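Sorting the Snack Table: A Project on Shared Food in a Student House

Reading time: 4 minutes

Yee-man Chow and Chia-hao Chung
14 May 2019

1. Background

Our house on the Kamolrat side of campus has one kitchen and one big table. Everyone puts food on the table. Some of it is meant to be shared and some is not, and by the end of the week it is hard to tell which is which. For our household management project we decided to look at how the table was used and try a simple way of keeping it in order.

We had a budget of $20 for supplies. Our supervisor asked us to keep the project small enough to finish in three weeks and to write up what went wrong as well as what went right.

2. What we wanted to find out

Our main question was whether people would put things back in the right place if the table had fixed areas for different kinds of food. We also wanted to know if a wipe-clean tablecloth would make people more likely to clean up after themselves. Chia-hao thought it would. Yee-man thought it would make no difference.

3. Method

In week one we changed nothing. We wrote down what people told us about the table and kept a notebook by the kettle for complaints. Most of the notes were about crumbs and about opened packets left lying on their side.

In week two we put down a checkered cloth and agreed on two areas. Fruit and drinks would go along the far edge, against the wall. Packaged snacks would go in the middle, where people could reach them from either side. We did not use labels at first.

In week three we kept the same areas but added a rule that anything in the middle was free to take. If you wanted to keep a snack for yourself, it had to go in your own cupboard. We sent the rule to the house group chat and put a printed copy on the fridge.

At the end of week three each person filled in a short form with three questions. They were asked if the table was easier to use, if they had lost any food, and what they would change.

4. Results

The fruit area worked well from the first day. Apples and mandarins are easy to recognize as shared food, and people seemed happy to leave them in a row at the back. Bottles were less reliable. They were put back on the correct side but often in front of the fruit, so that somebody had to move them to get to an apple.

The snack area was more of a problem. Small packets slide on a smooth cloth, and they end up on top of each other. A flat packet under a smaller one is easy to miss. One person bought a second pack of something that was already on the table because she had not seen it. Bars did better, as they are long and the wrappers stand out against pale squares.

The free-to-take rule was popular with the people who took things and less popular with the people who bought them. Two housemates stopped putting snacks out at all during week three. We had not planned for this – it meant there was less to sort, so the table looked tidier without the areas being the cause.

On the cloth, we both turned out to be partly right. People wiped it more often than they had wiped the bare table, but only when something had been spilled. Crumbs were still left. The creases from the packaging also stayed in longer than we expected and crumbs collected in them. Hanging the cloth over a chair overnight did not help much.

5. Discussion

A fixed place is useful for things that keep their shape and stay where they are put. For small packets we should have used a tray or a shallow box. We looked at a Flusonitz tray with a raised edge, but by then we had spent the money on the cloth and the printing.

We also changed two things at once in week two, the cloth and the areas. That makes it hard to say which of them had an effect. If we did the project again we would leave the cloth until later.

The form was too short. The question about losing food got answers like "maybe" and "not this week," which we could not do much with.

6. What happens next

The house has voted to keep the cloth and the fruit row. The free-to-take rule has been dropped, and shared snacks will go in a box with a lid when we find one the right size. Yee-man is going to write a one-page guide for the people moving in after us.

Related projects

Labeling a Shared Fridge: Notes from Tindbridge Hall
The Fusel Street Pantry Survey
How We Planned a Week of Packed Lunches
Cleaning Rotas That People Follow
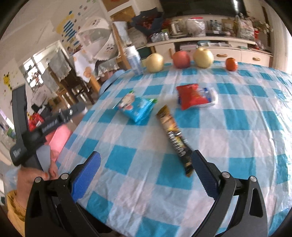 Figure 1. Snacks in the middle, fruit and a bottle along the far edge.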